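Workshop notebook - April, stools and small tables

Started 9:40. Nikola Sowa had already cleared the long bench and put the blanket down, so we went straight to the white flat-pack pieces. Job for the morning was to decide which of the Praline stools are fit to go back to the reading corner and which get stripped for legs.

Total on the list is 31. Wenjie Lu's sheet says more than 100 went out when the Clavero building opened, so the rest are either in the basement there or gone. Not chasing that now.

What we check on each one:
- all four legs turn in fully and stop square
- collar at the top of each leg has no hairline cracks
- rim of the top is not bowed
- no wobble when set back down on the steel plate

Upside down is still the best way to work on them. With the top down you can get at each leg in turn and push it sideways to feel for play. Do the far legs first, then turn the piece half a turn and do the other two. Last time I reached across instead and missed a loose one.

Leg threads: Nikola tried the wax from the Falcão tin on two bad ones. They go in easier but I want to see them after a month of use before we do it to the rest. Do not use the spray, it marks the white.

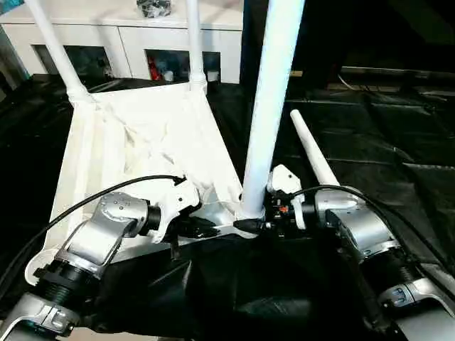
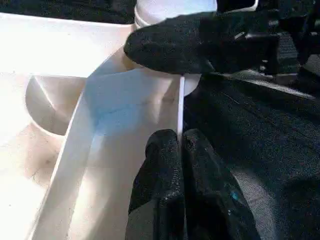
White stool or small table upside down, legs up (first); close view of molded white surface with the semicircular cutout (second).

Molded parts need a different wipe from the flat tops. Dust sits in the recesses and a flat cloth goes right over it. Nikola used a one-inch paint brush, dry, then a damp cloth, and that was quick enough. The brush is now on the hook by the sink - please leave it there.

Result by 12:15: 11 checked, nine good, two set aside with cracked collars. The two are under the bench with blue tape on the tops. Legs from those can be reused, the collars can't.

Spare feet: the box from Flavport is marked 188 but the feet are the old size and slide off. Wenjie to ask if they will swap it. Until then stools go back without new feet unless the floor is carpet.

To do
- rest of the list, same bench, same order
- second blanket, the first one is shedding on the tops
- write the check date on tape inside the rim, pencil rubs off
- ask Clavero about the basement key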